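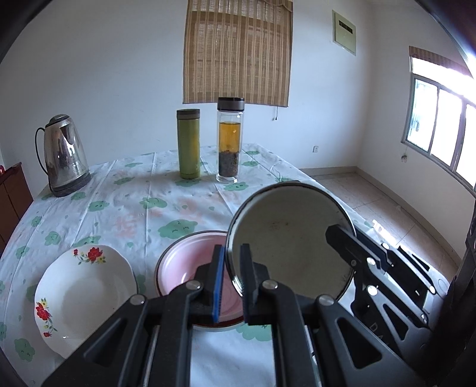 ## Chapter 6: Sleep and Low Mood

If you have ever lain awake at four in the morning, going over a remark you made at lunch and wishing you could have it back, you already know a good deal of what this chapter is about. Most of us have had nights like that, and most of us have felt rather flat and tearful the day after. What we want to look at here is what happens when the bad nights and the flat days begin to run together, week after week, until the person living through them can no longer say when either one started.

For a long time, poor sleep was treated as a sign of depression and very little more. Students were taught to ask about it, write it down and move on to the mood itself (I was taught this way myself, by people I admired very much). The Stanirside survey, which we shall come back to several times, followed 389 adults through a winter and into March, and asked them to keep a short diary by the bed. Si-woo Myung, who led the work, was chiefly interested in those who had slept badly before their mood dropped, and you will find her interview questions reprinted at the end of the chapter.

We begin with ordinary sleep and how it changes as we grow older. After that come the early waking and the long, heavy sleeping that can both go with depression, and then the talking treatments for sleeplessness, including the group course run at Gurkberg. Please do try keeping the diary yourself for a few nights before you read on, even if your sleep is perfectly good. A blank copy is on page 30.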